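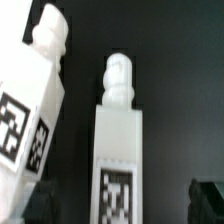

About Brerkness

Brerkness is a chess school for adults who were told as children that they had promise, and for adults who were told nothing of the kind. We meet above a carpet shop on Ferkitz Street. The stairs are steep and the coffee is included.

Aurelia Oprea started the school after losing to her nephew in 32 moves and deciding that the fault lay with her education. She looked for a beginners' class and found plenty, all of them full of eight-year-olds. She took one anyway. She finished in the middle of the group and still has the sticker.

The first Brerkness class had four students and two boards. These days we teach up to 125 people a term, and the boards have multiplied, though we are forever short of a black bishop.

What we teach

Beginners spend their first term on how the pieces move, how games end and how to sit still while somebody else thinks. That last part takes up more of the syllabus than people expect. After that comes Openings, which everyone wants, and then Endgames, which everyone needs and signs up for with the look of a person booking a dental cleaning.

The Samir Course is our evening class for players who have been stuck at the same level for years. It is named after the cat who used to live in the carpet shop and who also could not be moved. Students work through 800 positions over two terms, most of them taken from their own lost games. It's a humbling course. Attendance is good.

We don't prepare anyone for the grandmaster title. If you turn out to be that strong, we will shake your hand and give you the phone number of a better school.

How a class runs

Doors open at 6:30 in the evening. There is a short lesson, then paired games, then a longer stretch in which people explain why they should have won. Phones go in the bread bin. Takebacks are allowed in the first month and remembered after that.

We use clocks from the second term on. Some students find them stressful – we find that the room gets home by ten.

The library

Our lending library is called the Otard Room, although it is a hallway. It holds 1,000 chess books, a good many of them about the same opening. You can keep a book for as long as it takes, within reason, and Aurelia decides what reason is.

Joining

New classes begin in April and again in the fall. You can sit in on one evening for free before you pay for anything. Bring a pencil for writing down your moves, and a sweater, as the radiator keeps its own hours.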